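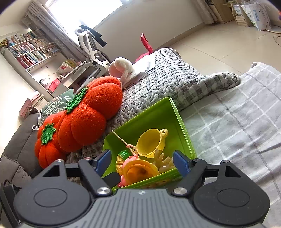
The Night Train to Platum

1. Skomis, 9 p.m.

Naledi Ngcobo had been promised a window seat, and oh, what a window! It ran from her knees nearly to the ceiling, and somebody had polished it so well that she bumped her nose trying to see down the platform.

She was carrying her aunt's accordion. It weighed as much as a calf and had to be in Platum by breakfast, when her cousin would be getting married whether there was music or not.

"You play that thing?" asked the man across from her. His name was Mészáros and he had already opened a jar of pickled plums.

"Not a note," said Naledi. "I only carry it."

He thought this was wonderful. He gave her a plum, then another, and told her all the stations by heart, 18 of them, singing out the ones he liked best. Plurkuvent got sung twice.

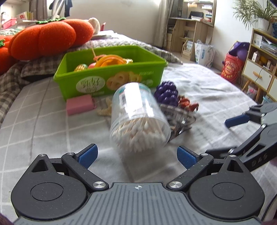 2. Plurkuvent, after midnight

The train stopped and the lights went down to a brown glow. Snow had come over the pass - great soft heaps of it, in February you could count on that - and the conductor walked through saying 30 minutes, maybe more, maybe a lot more.

A baby started up in the next car. Then a dog. Mészáros looked at the accordion case.

"I told you, I can't," said Naledi.

"But I can," he said, "a little, badly."

He played badly for one song, and then his fingers remembered something and he played so well that the conductor sat down on a suitcase and took off his hat. People came in from both ends of the train. A woman with flour on her sleeves danced with a soldier in the aisle, and there was no room at all to dance in, and they did it anyway!

Naledi clapped until her palms stung. She had carried that case up some 300 steps to the station, hating every one, and all that time this had been inside it.

"Do you have plans for breakfast?" she shouted over the music.

Mészáros shook his head and kept playing. Under the floor, the wheels gave a bump and began to roll.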